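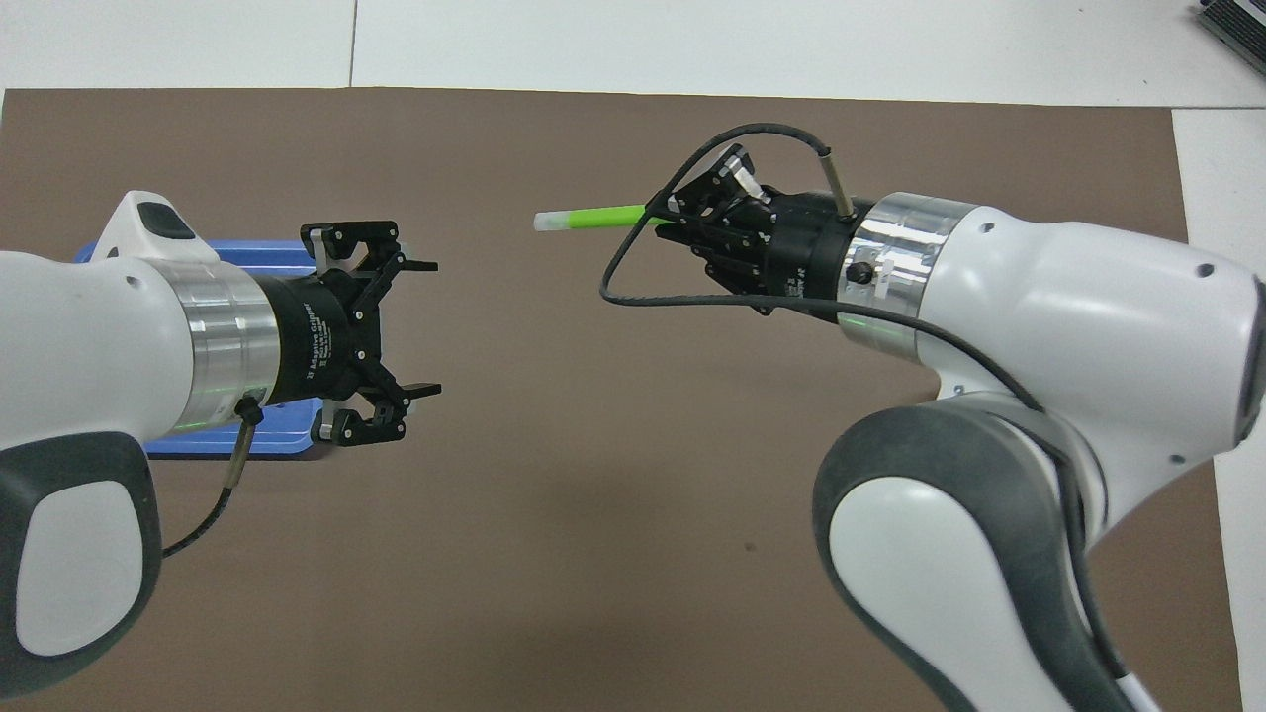

Rosaura Carhuamaca

Print this page | E-mail this page

Plenamard: recipes from community cookbooks

README, last touched 7/10/21

Hi! So this is the readme for Plenamard, my typed-up collection of recipes from spiral-bound community cookbooks (the kind put out by churches, school bands, garden clubs and one very determined bowling league). There are 1612 recipes in it, from 49 books. I typed nearly 1000 of them myself and Sipho Swanepoel did the rest, plus all the scripts, so if a script breaks please be nice to Sipho.

Where the books came from

Mostly my grandmother's kitchen in Brultia, then yard sales, then a box from the Tistilero library when they cleared out their back shelves. I didn't go looking for a balanced set and you shouldn't treat it as one. It leans hard on casseroles. If you want to know what people ate in general, this won't tell you, but if you want to know what people were willing to sign their name to and sell for a band trip, you're in great shape!

What's in the download

recipes.csv - one row per recipe
ingredients.csv - one row per ingredient line, joined on recipe_id
books.csv - one row per book
notes.txt - my running notes, messy, read at your own risk

The main file has six columns:

recipe_id - book number, a dash, then the order in the book
title - exactly as printed, including "Aunt Somebody's Good Bars"
section - the book's own chapter heading
method - the full instructions, line breaks removed
yield - blank a lot of the time, sorry
scribble - anything handwritten near the recipe

That last one is my favorite. People wrote "too dry" and "make for Christmas" and "NO" in the margins, and I typed all of it in as best I could. Where I couldn't read the pencil I put [?] and moved on.

How I typed things

Spelling is left alone. If the book says "brocolli" then so does the file, and there's a spelling_fixed column in ingredients.csv if you need to match things up. Fractions are typed as 1/2, never the little one-character kind, which made a horrible mess the first time we opened the file on Sipho's computer. A "can" of something stays a can. I know can sizes changed over the years and I went back and forth on converting them - in the end I left them, and you can do your own math if you care.

Brand names stay in. Oven temperatures stay in too, even the lemon bars that want 1000 degrees, which has to be a slipped zero or else somebody really hated those bars.

Contributor names are out. Lots of these folks are still living in the same towns, and I don't think signing a fudge recipe in January of some long-gone year means you agreed to be in a spreadsheet. Names inside titles are first names only.

Known problems

Book 17 is missing its last pages, so the Beverages section just stops in the middle of the punch. Books 22 and 31 share a bunch of recipes word for word, and I kept both copies. The section headings are all over the place (is Jell-O a salad? in these books, yes, always) so please don't group by section without looking first. Also the yield column mixes servings, dozens and pans.

There are surely typos that are mine and not the cook's. If something looks off, send me the recipe_id and I'll check it against the book.

Using it

Use it for whatever you like, class projects included. If you publish something, mention Plenamard and the version. We'd love to see it! A teacher at the Nkuna adult school used the ingredient file for a lesson on sorting and found two duplicates I'd missed, so that's already fixed in this version.

Next up is an index of pan sizes. I've started it and it's slow going.

Print this page | E-mail this page

Comments

pieplate_jo
Row 12-88 says "1 c. oleo, the good kind." What's oleo?

Rosaura Carhuamaca
Margarine! It's all over the older books. No clue what the good kind was.

tdw
The ingredients file opens with weird characters in my spreadsheet program. Anyone else?

Sipho Swanepoel
Pick UTF-8 when you import it and they should go away. I'll add a line to the notes.

marlene k.
My mother had one of the Brultia band books. The ham loaf is wonderful, cut the cloves in half.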